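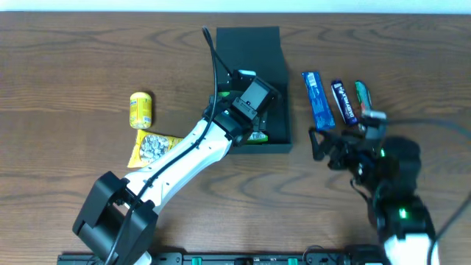

本プロジェクトの目的は、双腕ロボットが模倣学習で「片付け」の動作を覚えるために必要な見本データを、私たちのチームで一から集めることでした。担当は私とMervin Pennerさんの二人で、指導はLorraine Pilkington先生にお願いしました。最初はカラーブロックを使う計画でしたが、先生から「形も硬さもそろった物だけでは、学習したモデルの弱いところが見えない」という助言をいただき、市販のお菓子に変更しました。黄色い円筒形の缶、袋入りのナッツのようなスナック、青、紫、緑の包装のチョコバーなどを木目の机に置き、黒い箱の中に入れる、という課題です。紫のものには「DAIRY MILK」と書いてあり、記録用紙では私たちはこれを単に「紫」と呼びました。

1. 課題の決め方

課題名は「Woleo」としました。Pennerさんがつけた名前で、意味は特にありません。一回の見本は、お菓子を机の上に並べた状態から始まり、すべてが箱に入って両方のアームが待機位置に戻ったところで終わります。箱は背面の壁が前面より高いので、手前から斜めに入れるのがやさしいです。しかし、操作者が毎回同じ入れ方をすると、データも一つの入れ方だけになってしまいます。そこで、箱の真上から下ろす入れ方も必ず混ぜることにしました。

左右のアームの分担については、二人の意見が分かれました。私は「箱の左にある物は左アーム、右にある物は右アーム」という固定の規則を希望しました。Pennerさんは、操作者が自然だと感じる方を使うべきだと言いました。話し合いの結果、原則は私の規則に従い、届きにくい場合だけ反対のアームを使ってよいことにしました。今考えると、この「届きにくい場合」の定義をもっとはっきり書くべきでした。

2. 収集の方法

操作には研究室にある遠隔操作装置を使いました。操作者が手元の小さいアームを動かすと、机の上のアームが同じように動きます。両方のアームは机の手前の黒いレールに固定してあり、ケーブルはアームに沿わせました。ケーブルが短すぎると手首を回したときに引っ張られるため、手首の近くで余裕を持たせてあります。

記録は「Pistari」という自作のスクリプトで行いました。関節角度、グリッパーの開閉、カメラ映像の三つを同じ時刻で保存します。初期の版では映像だけが少し遅れる問題があり、その期間のデータは使いませんでした。修正の後は、一日の始めに必ずグリッパーを一度開閉して、映像と数値のずれを確かめてから収集に入りました。

お菓子の配置は、毎回くじで決めました。人間が「ランダムに」置こうとすると、どうしても見た目のよい並べ方になるからです。それでも、チョコバーは平行に並べてしまうことが多く、後で映像を見直したPilkington先生に指摘されました。

3. 集まったデータ

全部で155回の見本を記録しました。そのうち51回は、落下、操作者の迷い、記録の停止などの理由で学習用から外しました。外したデータも削除はせず、別のフォルダ「Haslam」に残してあります。失敗の見本も後の研究で役に立つかもしれないと考えたためです。

操作者による差は、予想より大きかったです。私の動きは遅く、つかむ前に一度止まる癖があります。Pennerさんの動きは速いですが、グリッパーを大きく開いたまま近づくので、隣のチョコバーに触れることがありました。二人のデータを混ぜて学習させると、モデルはつかむ直前に小さく揺れるような動きをしました。私の停止とPennerさんの速い接近の中間を出しているのではないかと思いますが、確認する実験はできませんでした。

4. 学習の結果

学習には研究室の計算機「Bramitz」を使いました。評価では、缶をつかんで箱に入れる動作は比較的安定していました。難しかったのは袋です。袋は平らで、つかむ位置によって形が変わり、持ち上げた後に滑ることがありました。すべてのお菓子を箱に入れることができた割合は63パーセントでした。失敗した試行の多くは、袋か、最後に残った一本のチョコバーで起きました。

最後の一本が難しい理由について、私たちは次のように考えています。見本の中で、最後に残る物は緑のバーであることが多く、青や紫が最後に残る場面はあまり記録されていませんでした。取る順番を操作者の自由にしたことが原因です。配置だけでなく、順番もくじで決める必要がありました。

5. 反省と今後

一つの見本をとる時間は短いですが、続けると集中力が落ちます。私たちは途中から4回ごとに操作者を交代しました。交代を始めてから、落下による失敗が減ったように感じましたが、記録用紙に交代の時刻を書いていなかったので、数字で示すことができません。次のチームには、時刻と操作者名を必ず書くことをお願いします。

また、部屋の照明についても記録が足りませんでした。夕方に集めたデータは映像が暗く、黒い箱の内側と黒いグリッパーの区別がつきにくいです。明るい色の箱に変えることも考えましたが、途中で変更するとそれまでのデータと条件が違ってしまうため、そのまま続けました。

9月から後輩のチームがこの課題を引き継ぐ予定です。配置のくじの表、記録用紙、Pistariの使い方は共有フォルダに置いてあります。使い方の説明は私が書いたので、日本語が分かりにくいところがあれば、Pennerさんか私に聞いてください。

2021年3月25日（木曜日）提出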